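Pledham site, shared bench rules
Progress report to Misel, 28 March 2023
Prepared by Oduor Were

The draft code of practice now has 73 clauses. I would keep 10. Most of the rest restate the supplier manual, and people skip them.

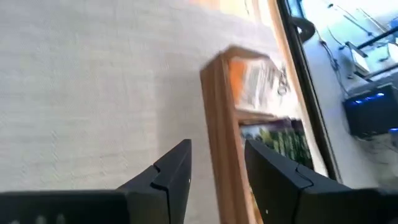
Idrisa Minja tested the draft with three crews. All signed the checklist – none could say who clears a stopped arm.

Clause 56 says items for handling must be "suitably placed". I don't know how anyone audits that.
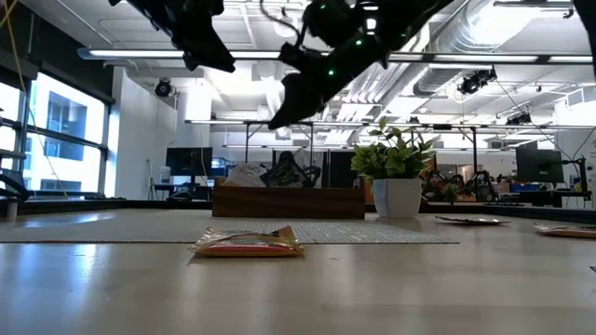
The clause needs a marked zone and a named person who checks it. Jidis says the placemat will do as a marker. I doubt it: the snack bag is on bare wood in front of the mat, and the draft can't tell us if that counts as a fault.

Status lights are no better covered. The draft tells staff to "observe" them and leaves it there.
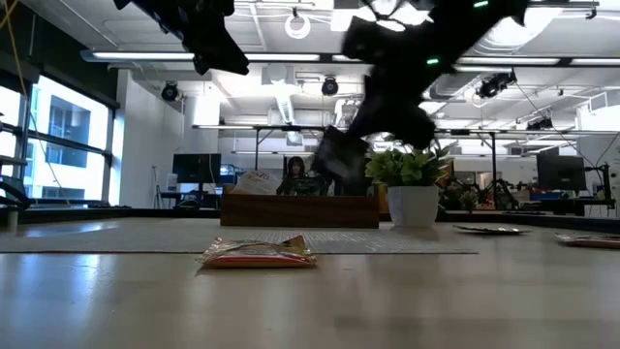

We ask to hold the second payment to Jidis until May, when a shorter text is due.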